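Hook rail

A hook rail, also called a coat rail or key rail, is a long narrow board fixed to a wall and fitted with a row of hooks. It is used for hanging coats, bags, hats, towels and small items such as keys. Rails are common in entryways, schools, kitchens and workshops.

Design

The board spreads the load over several screws, so the hooks do not have to be fixed to the wall one at a time. Many hooks are made of bent metal in a J shape. Some have a round cap at the top that hides the fixing. Hooks are usually evenly spaced. Key rails can be set closer together than coat rails, which need room for sleeves and hoods.

A white rail with seven hooks, dark blue caps and silver-colored metal, holding a black keyring and a plush octopus keychain:
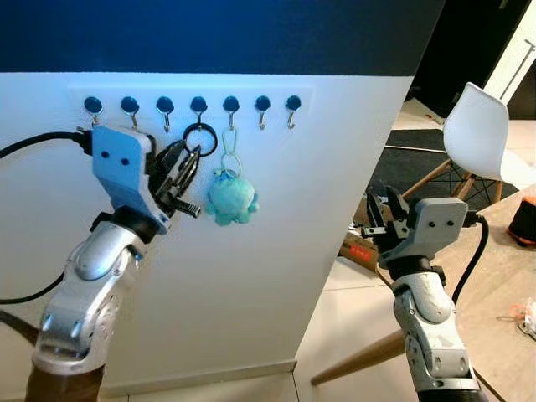
Use for keys

Keys may be hung by the ring, by a cord or by a wire clip. A large or soft keychain makes a set easier to find. In shared buildings, each set often has its own hook. The Gallardo workshops in Ukness kept 244 sets on rails of 11 or 13 hooks, with a number painted over each one.

See also

Coat rack
Key cabinet
Pegboard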